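**Raltness Sorting Bin, Model 269**

The Raltness bin is an open container for blocks and other small solid parts. Its walls are gray and slope on all sides, and the floor is a pale, speckled gray. Flesumance supplies it to schools and workshops.

Blocks may be placed flat in any direction – lengthwise, crosswise or at an angle. 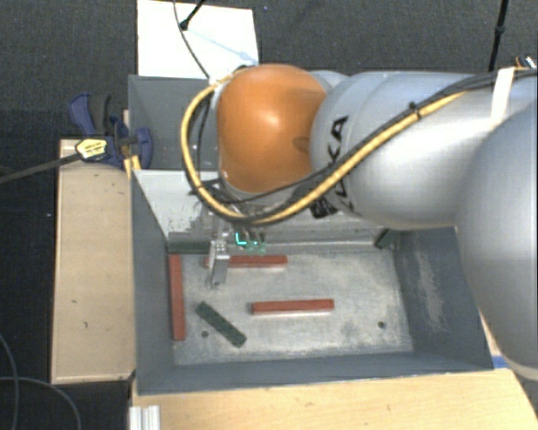
## Ordering

Item number: 1706-26. Blocks are ordered separately from the Ikach range. Orders placed before March ship from the Nomura warehouse.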